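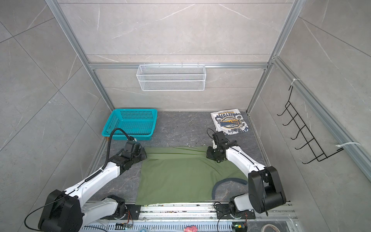
Opinion | Work and Machines

The folding table is where you learn who your colleagues are

By Amerley Akpalu
4 September 2025

I have folded clothes for money for 9 years, first at a small laundry and now at Hakard, where we sort, fold and pack garments for shops. English is my third language, so I ask the reader to be patient with me. I write because many articles about robots in workplaces are written by people who visited for one afternoon, and I want to say how it looks after a longer time.

In July the company put two-armed cells in our hall. We are 84 people on the folding side. Before the cells came, management told us that the dull work would go away and the interesting work would stay with us. I think they believed it. But a T-shirt is dull only if you don't look at it. A thin one slides, a thick one fights with you, and an old one has a twist in the body which you must pull straight before the first fold. My hands know this and I cannot explain it well in any language.
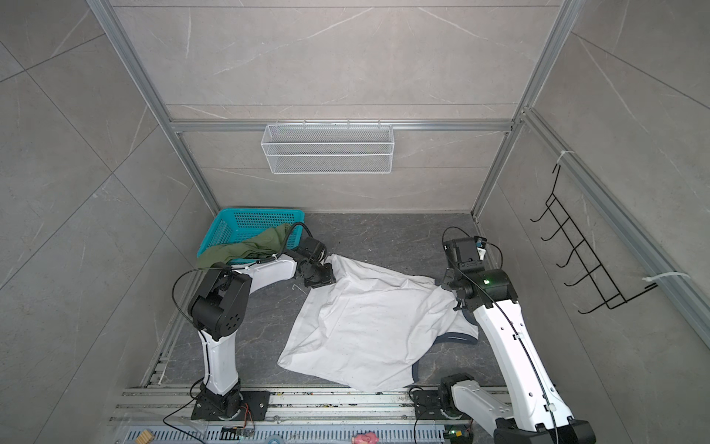 Two arms over a white T-shirt in one of the folding cells.

Now I am asked to explain it every day. My new title is cell attendant. I put garments in the basket, I watch, and I write on a sheet what went wrong. The pay is the same as before. It is lighter for the shoulders, this I must admit, and the women over fifty in our hall are happy about it. One of them told me she can lift her grandson again in the evening. I will not argue against that.

What I argue against is the silence. At the long table six of us stood together and talked the whole shift. We taught new people there, also how to ask for leave and which supervisor to avoid. An attendant stands alone between two cells. When Fedent, the firm that serves the machines, sends a technician, he speaks with the manager and looks at his screen. My sheets go into a folder. I have filled 158 of them, and I have received a question about 4. 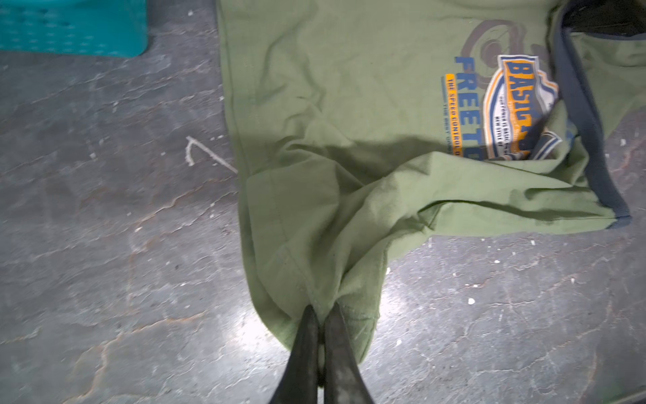

Gripper fingers holding a green T-shirt near the hem.

Those sheets are work. When I write "take the hem further from the seam, the cloth bunches here", I give away something that took me years to learn. If a consultant wrote the same sentence, there would be an invoice. I don't ask for a consultant's price. I ask that it is counted as skill and written in the contract, with an hour in the week for doing it properly, sitting down.

My cousin works at Jolance, another packing company, and there they did it in a different order. The folders were asked first which garments hurt them most, and the machines got only these. Heavy sweatshirts went, and the light things stayed on the table. People also change places every two hours – table, cell, packing – so each person still talks with others and still has the skill in the hands. She complains about many things there, but not about this.

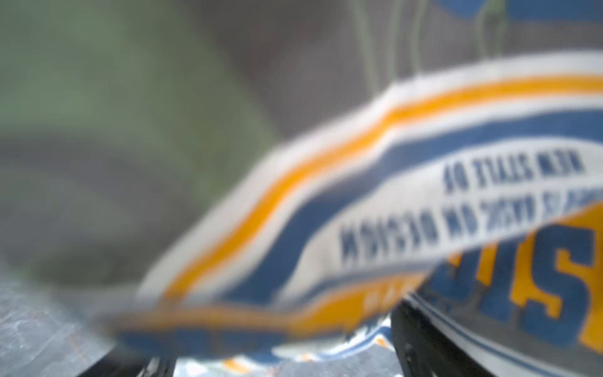

Our manager, Mr Adjei, says such a rotation costs too much time. Maybe he is right for the first month. But I have seen what happens with a trade when it is watched and no longer done. The two youngest on my shift started after the cells arrived. They can fill in the sheet very nicely. Give them a shirt with a twisted body and they call me, and I am fifty-seven years old.

I don't want the cells to be taken out. I would like the long table to be put back beside them, with places for six, before we forget who used to stand where. We have asked for a meeting about it and are waiting for the date.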